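Search this site
Enter keywords
Go

We use cookies to remember your settings and to count visits. By continuing to read you accept this. Accept / Manage

Build the dull part first

People who come to our shared workshop in Pevbridge with a plan for a robot usually bring a drawing of the arm. They have thought about the motors and the joints, and sometimes already about the color. When I ask what the robot will pick up on its first day, they look at me as if the question is a little rude. I think it is the only question for the first month, and I want to argue for it here.

I made this mistake myself. My first machine, which I called Orkier, had an arm of which I was very proud. It took me two winters and a great amount of money for bearings. At the end of it I had two flat fingers, made in one evening, and they could not hold a cup. The arm moved the fingers to the cup very exactly, and then the cup fell down. I had spent 192 hours on the part that travels and one evening on the part that touches.

My opinion since then is simple. A home builder should begin with the hand, and should hold this hand in his own hand for a long time before he gives it to any motor. Your own arm is a very good arm. It costs nothing, it does not need calibration, and it tells you immediately when something is wrong.
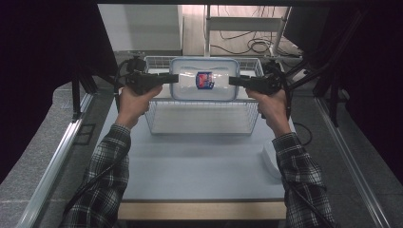
The choice of objects is the part where I disagree with most of my friends in the workshop. They like to begin with a wooden block, or a foam cube, because it is easy and the result looks good on a video. I say begin with the kitchen. A clear plastic food container with a lid, held from the left and the right between two grippers above a wire basket, is a much better teacher than any cube. The walls of such a box can bend. If you press too little it slides, and if you press too much you may push the lid open. With two grippers you must also press equally from both sides, and your arms learn this before you can explain it in words – or in code.

Some members say this is not real robotics. For them, a tool with a handle is only a long pair of tongs with a cable. I understand the feeling, because it is not so pleasant to work for weeks and have nothing that moves by itself. But I have seen many arms in our storage room, and the reason they are in the storage room is almost never the arm.

There is also the matter of money, which in a shared workshop is everybody's matter. Last October we voted on a kit from Kulleo that would have cost us 1,649 with the shipping. I voted against it, and I was called old-fashioned. I would vote the same again. With a small part of this sum we could make 3 different pairs of fingers and find out which shape we need. After that, buying an arm is a reasonable decision, and I will gladly raise my hand for it.

I do not want to say that arms are not interesting. The Mtshali bench, as we call the long table near the window, has a very nice one on it and I like to watch it. But it waves in the air most evenings, and the person who built it is still looking for a hand to put on the end.

So please, bring us your drawing, and bring also a lunch box from your kitchen. We will start with the lunch box.

Comments (4)

benchrat: Agree about the cubes. My gripper did perfect on foam and then dropped the first yogurt it met.

tin_and_solder: I was one of those who voted for the kit. Still think it was a fair price. The storage room remark hurts but okay.

Quietgear: What do you use on the finger surface? I tried silicone tape and it comes off at the corners after a few days.

benchrat: @Quietgear wrap it around the back of the finger and clamp it there, don't trust the glue.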